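Proyecto de Comunicación Audiovisual: de la novela a la pantalla
Grupo 5

Elegimos Luduline porque casi todo el grupo había leído la novela en el instituto y teníamos muchísimas ganas de discutir sobre la película. La pregunta era sencilla: ¿qué se pierde y qué se gana cuando 12 capítulos se convierten en dos horas de cine? Leímos el libro otra vez, vimos la película tres veces (¡y la tercera fue la mejor!) y apuntamos cada escena en una tabla común.

Lo primero que nos sorprendió fue el pueblo. En la novela, Belidgate ocupa páginas y páginas, con sus calles en cuesta y su puerto medio abandonado, y en la película aparece en 13 escenas contadas – casi todas de noche. Al principio nos pareció una traición. Después de verla otra vez cambiamos de idea, porque esa oscuridad transmite muy bien el miedo de la protagonista.

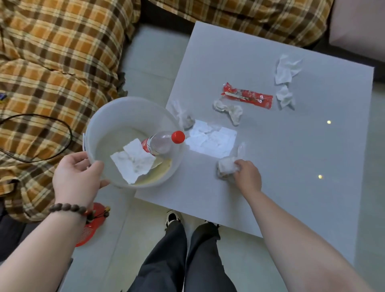 El viaje a Rundport es otro asunto. El libro lo cuenta con cartas, y el guion las sustituye por una voz en off que a dos de nosotros nos encantó y a los demás nos sacó de la historia. Lo debatimos toda una tarde de febrero sin ponernos de acuerdo, y en la tabla dejamos las dos opiniones.

También leímos reseñas de espectadores en un foro de cine. El hilo tenía 3393 mensajes, así que trabajamos solo con las primeras páginas. Muchos se quejaban del final cambiado. A nosotros nos parece valiente – la última conversación en el muelle no está en la novela y es de lo mejor de la película.

Para la exposición oral queremos poner esa escena entera, sin cortes, y leer antes el último párrafo del libro.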